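Two-arm kitchen build: right gripper keeps closing early
Home Builds > Arms and Grippers

grorko_pieter
Joined: January
Posts: 13

OK so the two-arm build has finally moved off the shop bench and into my kitchen, and I'm stuck on the dumbest thing. The job is picking things up out of a steel pot on the counter. Left arm mostly behaves. Right arm gets to the rim and then wants to close a bit too soon, maybe one try in three. Overview first, then the wrist cam:
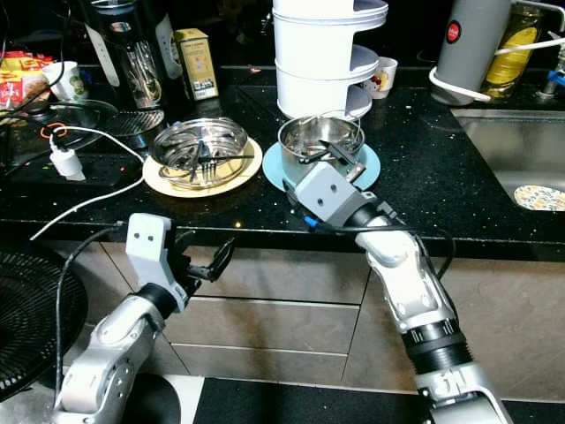
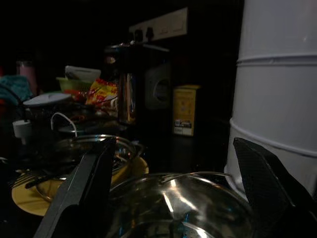
I'm running the wrist cams at pretty low exposure so the steel doesn't blow out, and I've got 167 practice runs saved so far. Do I keep collecting or fix something first? I really don't want to redo the finger mounts, they took me two weekends!

catalina_c
Fix the light first. Shiny pot plus low exposure is asking for trouble, the rim is mostly glare and the rest goes black. I stuck a cheap under-cabinet strip in mine and could bring the gain way down.

Parviz G
Disagree, sorry. I had the same early close on mine and it was slop in the wrist joint. More light just gave me a nicer view of it missing. Grab the finger and wiggle it with the motors on, what do you get?

grorko_pieter
Maybe 2 mm at the tip? Feels worse on the right.

Parviz G
Well there you go.

catalina_c
2 mm on fingers that long is nothing, come on. Mine's worse than that and it picks up forks all day.

yae_ichi
Could be both? I'd swap the pot for something dull, same height, and do a few runs. If it still closes early then go after the wrist. Also I wouldn't train on anything under 200 runs, but people here will fight me on that.

mojtaba_s
I will fight you on that lol. 50 clean ones beat a big sloppy pile.

grorko_pieter
Dull pot it is. I'll try it tonight and tighten the wrist after, so I only change one thing at a time.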